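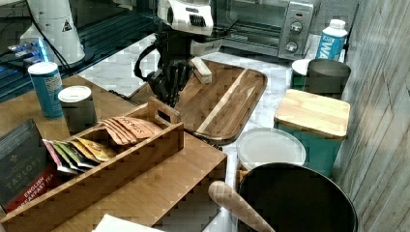
감독판이라는 말을 나는 잘 믿지 않는다

공유 42 · 댓글 9

8월에 〈스칼데일(Skalldale)〉 감독판을 봤다. 극장판보다 42분이 길다. 포스터에는 "마침내, 감독이 원했던 그대로"라고 적혀 있었고, 상영 전에는 바만 아지미(Bahman Azimi) 감독의 인사 영상까지 붙었다. 본인이 편집실에서 빼앗겼던 영화를 되찾았다는 내용이었다. 객석에서는 박수가 나왔다. 나는 치지 않았다. 아직 영화를 보지도 않았는데 무엇에 박수를 치라는 건지 모르겠어서였다.

결과부터 적자면 나는 극장판이 더 낫다고 생각한다. 늘어난 42분 가운데 꼭 있어야 했던 장면은 하나쯤 된다. 언니가 폐쇄된 채석장 사무실에서 장부를 뒤지다가 자기 서명을 발견하는 장면. 극장판에서는 이 대목이 대사 한 줄로 처리되어서 후반의 침묵이 좀 뜬금없었는데, 감독판에서는 왜 그가 저녁 식탁에서 아무 말도 안 하는지 알 수 있다. 이건 인정한다. 나머지는 차를 타고 가는 장면, 차에서 내리는 장면, 극장판에서 이미 알아들은 이야기를 조연들이 다시 하는 장면이다. 마을 이장과 우체국 직원이 채석장의 역사를 주고받는 대목은 정말 길다. 두 배우 모두 훌륭한데도 길다.

그런데 개봉 직후 올라온 글들을 보면 거의 다 "드디어 진짜 〈스칼데일〉을 만났다"는 식이다. 진짜라니. 그럼 몇 해 전에 돈을 내고 본 그 영화는 뭐였나. 그때도 포스터에는 아지미의 이름이 제일 크게 박혀 있었고, 그는 영화제 무대에 올라가 상을 받으면서 편집감독 마흐사 다네슈바르(Mahsa Daneshvar)에게 고맙다고 했다. 나는 그 수상 소감을 꽤 좋아했다. 지금 배급사가 돌리는 홍보 문구에 다네슈바르의 이름은 한 번도 나오지 않는다.

감독판을 둘러싼 이야기에는 늘 정해진 배역이 있다. 순수한 예술가가 있고, 가위를 든 제작자가 있고, 오랜 세월 뒤에 진실을 알아보는 관객이 있다. 이 구도 안에서 편집자는 설 자리가 없다. 제작자의 손이었거나, 감독의 뜻을 받아 적은 사람이었거나 둘 중 하나가 된다. 하지만 극장판 〈스칼데일〉의 가장 좋은 순간들, 가령 장례식에서 아이의 뒤통수를 오래 보여주다가 소리만 먼저 다음 장면으로 넘어가는 부분은 누가 봐도 편집실에서 나온 것이다. 감독판에서는 그 연결이 풀려 있다. 장례식이 끝나고, 사람들이 흩어지고, 누군가 문을 닫고, 그다음에야 다음 장면이 온다. 친절해졌고 힘이 빠졌다.

물론 정말로 망가진 채 개봉하는 영화가 있다. 후반이 통째로 날아가거나 결말이 바뀌거나, 없던 내레이션이 들어가는 경우다. 그런 영화가 제 모양을 되찾는 일은 반갑고, 복원에 매달린 사람들의 수고를 깎아내릴 생각도 없다. 내가 의심하는 쪽은 그런 사연이 없는데도 사연이 있는 것처럼 팔리는 영화들이다. 요즘은 그쪽이 훨씬 많아 보인다.

오미드 탈레비(Omid Talebi)의 〈투라우(Turau)〉를 떠올려 보자. 이 영화는 개봉 당시에도 감독이 최종 편집권을 가지고 있었다. 본인이 여러 인터뷰에서 자랑하듯 말했다. 그런데 2년 뒤에 '확장 감독판'이 나왔다. 최종 편집권을 가진 감독이 최종 편집을 했는데 왜 감독판이 또 필요한가? 이 질문에 탈레비는 "그때의 나와 지금의 나는 다르다"고 답했다. 멋있는 말이고, 아마 진심일 것이다. 다만 그 논리라면 모든 영화는 감독이 나이를 먹을 때마다 다시 나와야 한다. 관객은 그때마다 표를 사야 하고.

〈투라우〉 확장판에서 제일 이해하기 어려웠던 건 첫 장면이다. 원래는 주인공이 빈 버스 정류장에서 구두끈을 매는 모습으로 시작했다. 아무 설명이 없어서 좋았다. 확장판은 그 앞에 전날 밤을 붙였다. 부부가 다투고, 남편이 가방을 싸고, 아내가 구두를 던진다. 그러니까 구두끈이 풀려 있던 이유를 이제 우리도 알게 되었다. 그걸 알고 싶었던 사람이 있었을까. 있었을 수도 있겠다. 취향의 문제라고 하면 할 말은 없지만, 그걸 '완전판'이라고 부르는 건 취향의 문제로 넘어가기 어렵다. 완전하다는 말은 앞의 것이 불완전했다는 뜻이니까.

이쯤에서 늘 듣는 반론이 있다. 선택지가 많으면 좋은 것 아니냐, 보기 싫으면 안 보면 되지 않느냐는 것이다. 나도 한동안 그렇게 생각했다. 문제는 선택지가 실제로는 늘지 않는다는 데 있다. 지금 〈투라우〉를 집에서 보려고 하면 대부분의 서비스에서 확장판만 나온다. 제목 옆에 작은 글씨로 표시조차 안 된 곳도 있다. 얼마 전 후배가 〈투라우〉를 봤는데 초반이 너무 설명조더라고 하기에 한참 이야기하다가 서로 다른 영화를 두고 말하고 있다는 걸 알았다. 그 친구는 정류장 첫 장면이라는 게 있었는지도 몰랐다. 감독판이 나오면 극장판은 조용히 사라진다. 판권 계약이 어떻게 되어 있는지 나는 모른다. 다만 사라지는 건 매번 짧은 쪽이다.

긴 쪽이 이기는 데에는 우리 책임도 있다. 긴 영화를 보고 나면 뭔가 해냈다는 기분이 든다. 나도 그렇다. 화장실을 참아가며 끝까지 앉아 있던 영화에 대해서는 나쁜 말을 하기가 싫어진다. 영화가 나빴다면 내 저녁이 아까워지기 때문이다. 평론가라고 이 계산에서 자유롭지 않고, 시사회에 초대받아 감독 인사까지 듣고 나왔다면 더 그렇다.

사키브 타라르(Saqib Tarar)의 경우는 조금 다르다. 그는 데뷔작 〈드렐텐(Drelten)〉을 다시 편집하면서 오히려 9분을 줄였다. 개봉 당시 투자자가 요구해서 넣은 추격 장면을 덜어냈다고 한다. 줄인 판본은 예순 석짜리 상영관에서 며칠 걸렸다가 내려갔다. 내가 갔을 때는 자리가 절반도 차지 않았다. 영화는 좋아졌다. 중간에 덜컹거리던 대목이 없어지고, 형제가 강을 건너는 긴 숏이 비로소 숨을 쉬었다. 그런데 이 판본을 두고 "진짜 〈드렐텐〉"이라고 쓴 글은 보지 못했다. 짧아진 감독판은 홍보하기가 어렵다. '미공개 장면 삭제'라고 포스터에 쓸 수는 없는 노릇이다.

나는 이 차이가 많은 것을 말해준다고 본다. 정말로 감독의 의도가 그렇게 중요하다면 타라르의 9분도 아지미의 42분만큼 환영받아야 한다. 그렇지 않다는 건 우리가 사는 물건이 감독의 의도보다는 분량에 가깝다는 이야기다. 못 본 장면이 있다는 말에는 거의 자동으로 마음이 움직인다. 편집실 바닥에 떨어져 있던 것이면 무조건 귀한 것 같다. 떨어져 있던 데에 그만한 까닭이 있었을 가능성은 잘 떠올리지 않는다.

아만카이 발데베니토(Amancay Valdebenito)가 예전에 강연에서 한 말이 기억난다. 촬영감독 출신인 그는 자기가 찍은 가장 아름다운 숏은 어느 영화에도 들어 있지 않다고 했다. 누가 그걸 볼 방법이 없느냐고 묻자 그는 없으면 좋겠다고 답했다. 객석이 웃었는데 농담으로 한 말 같지는 않았다. 그 숏이 들어가면 앞뒤 장면이 죽는다는 걸 자기도 편집실에서 보고 알았다는 설명이 이어졌다. 화가 나서 며칠 동안 편집자와 말을 안 했다는 이야기도.

아지미를 탓하고 싶은 마음은 별로 없다. 힘들게 찍은 장면을 보여주고 싶은 건 당연하다. 채석장 장면을 찍으려고 스태프 전원이 비를 기다렸다는 이야기를 읽으면 나라도 살리고 싶었을 것 같다. 그러나 관객은 그 비를 기다리지 않았다. 관객 앞에는 화면에 나온 것만 있고, 화면에서는 우산을 쓴 사람들이 너무 오래 서 있다.

배급사에는 바라는 게 있다. 새 판본을 내려면 내되 옛 판본을 같이 두었으면 한다. 제목 옆에 어느 판본인지 크게 적고, 상영 시간도 정확히 적고, 편집자가 바뀌었으면 바뀌었다고 알려주면 된다. 〈스칼데일〉 감독판의 크레디트를 보면 편집에 두 사람의 이름이 올라 있다. 다네슈바르가 이번 작업에 참여했는지, 아니면 원래 편집분 때문에 이름만 남은 건지 어디에도 설명이 없다. 배급사에 메일로 물어봤지만 "감독님의 비전에 충실한 판본입니다"라는 답이 왔다. 내가 물은 건 그게 아니었는데.

그리고 글 쓰는 사람들, 나를 포함해서, 당분간 '진짜'와 '온전한'이라는 단어를 좀 아꼈으면 한다. 재편집된 영화는 그냥 다른 영화다. 더 나을 수도 있고 못할 수도 있고, 〈스칼데일〉처럼 장면 하나를 얻고 리듬을 통째로 내주는 일도 있다. 그걸 따지는 게 우리 일인데, 홍보 문구가 먼저 결론을 내려주면 따질 생각부터 없어진다.

테헤라니(Tehrani) 시네마에서 다음 달에 극장판과 감독판을 하루에 이어서 튼다고 한다. 짧은 쪽이 오후 2시, 긴 쪽이 저녁이다. 둘 다 볼 체력이 없는 사람에게는 낮 상영을 권한다. 나는 둘 다 보러 갈 생각이고, 장례식 장면이 나오면 이번에는 시계를 들고 재볼 참이다.

좋아요 60 · 공유하기 · 댓글 9개 모두 보기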